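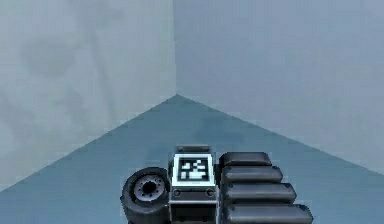

The Onstead Letters

When Brenda Bainbridge retired from the sorting office at Onstead, they gave her a carriage clock, a card with a badger on it, and a cardboard box that had been under the back counter for longer than anyone cared to say. The clock she put on the piano and the card she put behind the clock. The box she carried home on the bus, on her knees, with both arms round it as though it might get off at an earlier stop.

It was full of letters, of course. They were the ones that couldn't be delivered and couldn't be sent back, and which by rights ought to have gone off to the big depot years before, only old Mr Bhattacharjee, who ran the office when Brenda was a girl of nineteen, had never had the heart. "Somebody will come in for them," he used to say, and he would dust the lid with his sleeve and go back to his tea. He had been dead eleven years now and the lid was very dusty indeed.

She left the box alone through the whole of September, which was a warm one, with wasps in the plums. Then the rain came and she took the lid off.

Most of them were what you would expect. There was a gas bill for a street that had been pulled down, and a good many Christmas cards to people called simply Auntie. But near the bottom, tied with green string, was a bundle in the same small upright hand, every one addressed to Miss L. Fosari, The Lodge, Onstead, and there had never been a Lodge in Onstead that Brenda knew of, and she had walked every path in it with a bag on her shoulder, in all weathers, for most of her life.

She did not open them. I should like that understood, as there were people afterwards (her sister was one) who took it for granted that she had. She made a pot of tea and looked at the postmarks with her reading glasses on, and the postmarks all said Edari.

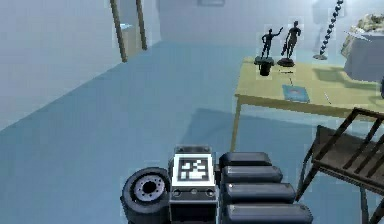
Now Edari is not a large place, and it is a long way off, down at the end of the branch line where the land gives up and lets the sea have it. Brenda had been there once as a child and remembered a donkey and being sick. She looked up the trains all the same. The ticket was dearer than she liked, and she stood in her hall with her purse open for quite a time, thinking of the new guttering, before she said "Oh, well" out loud to the coats.

She went on a Monday with the bundle in her handbag and a cheese sandwich wrapped in foil. The train stopped at every gate and chicken shed. A young man across the aisle told her all about his exams, and then about a girl called Priya, and by the time they had got to the marshes she had given him half the sandwich and some advice, neither of which he had asked for, though he seemed glad of both.

The post office at Edari was also the bakery. The woman behind the counter wiped her hands, put on her own glasses, and looked at the handwriting for so long that the queue began to shuffle.

"That's my dad's," she said. "That's how he did his esses."

"And Miss Fosari?" said Brenda.

"He used to say he'd been engaged once, to a girl who moved inland. He wrote and wrote and she never answered, so he married Mum." She turned the top envelope over, and then turned it back again. "It was Onsted Green she went to, without the A. Up past the quarry. He never could spell."

Brenda sat down on the flour bin. She thought of Mr Bhattacharjee and his sleeve, and of all those mornings she had hung her coat up not a yard from that box. Outside the gulls were making a great fuss over somebody's crusts.

"Is he still with us?" she asked, when she was able.

"He's upstairs," said the woman. "He's having his egg. You'd better come through, love, and mind the step."

Contact | Copyright 2025, all stories remain with their authors | Back to top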